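Trurau dock firmware pulled after save data problem on Chu handheld

Cerkberg has withdrawn the latest firmware for the Trurau, the charging and video dock sold alongside its Chu handheld, after a fault was traced to the way the dock and the handheld negotiate power when a game is being saved. The company posted the notice on April 4, 2019, and has asked owners to leave the dock on its previous version, or to return to it using the desktop updater.

The withdrawn release, version 3, was meant to add a sharper scaling mode for external displays and to shorten the delay between docking the handheld and getting a picture. It did both. It also changed the order of events when the handheld is seated: the dock now asks for the higher charging rate before the handheld has finished switching its video output. On most units the handheld accepts the request and carries on. On units with the earlier storage controller, the supply to the memory card slot dips for long enough that a write in progress can be dropped.

If the dropped write belongs to a save file, the file is left with a valid header and an incomplete body. The Chu's system software checks the header only, so the save is listed as normal in the menu and fails when the game tries to load it.

"The check was written for a handheld that had no dock," said Garnet Grewal, who leads system software at Cerkberg. "It assumed power to the card was either present or absent. A dip of 20 milliseconds is neither, and we weren't testing for it."

Cerkberg says it has logged 200 support tickets that match the fault. The bulk of them involve Lekberg, the survey and trading game that autosaves each time the player crosses a map boundary and so writes to the card far more often than other titles in the catalogue. Saves kept in the handheld's internal memory are not affected. 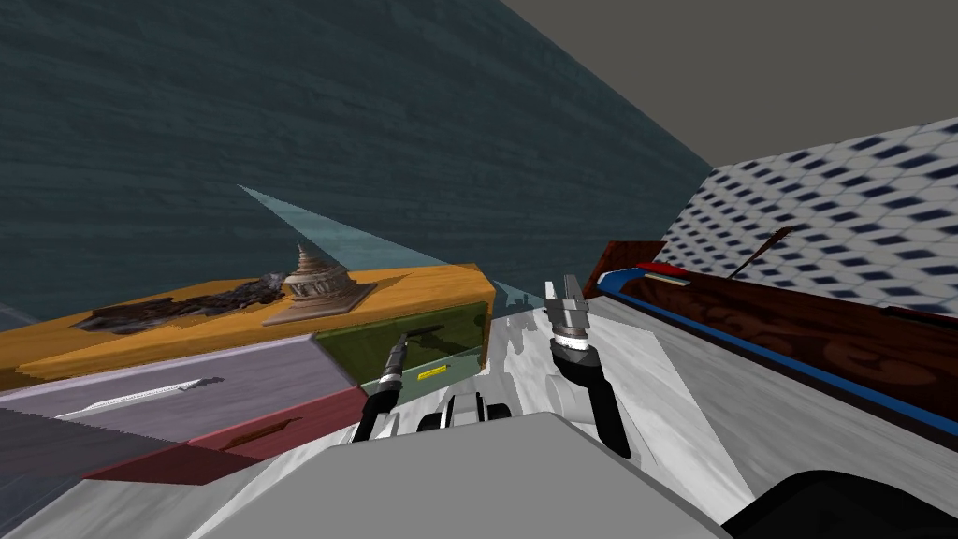
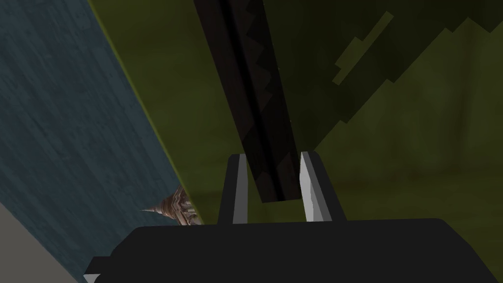 Rosaire Poirier, the developer of Lekberg, has released a patch that keeps the previous autosave as a second file until the new one has been read back and compared. The patch adds a short pause at each boundary crossing. Poirier said in the patch notes that the pause can be turned off in the options menu, and that he would prefer players leave it on until the dock firmware has been replaced.

Owners can find out which storage controller they have by opening the system information page and reading the hardware line. Revision A handhelds have the earlier part. Revision B handhelds, which went on sale in December, have a larger capacitor on the card supply and have not shown the fault in Cerkberg's tests, though the company still recommends the rollback for both.

The rollback requires a data cable and the desktop updater, version 2 or later. The handheld should be removed from the dock first. The dock's status light flashes amber while the older firmware is written and goes to solid white at the end; the dock should not be unplugged before then. Display settings on the dock return to their defaults and will have to be entered again.

Damaged saves may be partly recoverable. Murray Sawatzky, who maintains an unofficial save editor for the Chu, has added a repair function that rebuilds the missing portion from whatever older blocks remain on the card. Results depend on how much has been written to the card in the meantime, and the tool works on a copy of the card's contents, so the original is left as it was. Cerkberg does not support the editor but said using it will not affect the warranty.

A corrected dock firmware is in testing. It restores the old docking order and holds the charging request until the handheld reports that no write is open. A separate update to the handheld's system software will extend the save check to the whole file — a change Grewal said had been planned for the next major release and has been moved forward. The scaling mode will be kept in both the corrected firmware and later versions.

Chantal Doucette, Cerkberg's support manager, said the company would not give a release date until the dock firmware had passed on both hardware revisions. Owners who registered their dock will be notified by email. Automatic updates for the Trurau have been switched off at the server in the meantime, and docks still in retail packaging carry the earlier firmware.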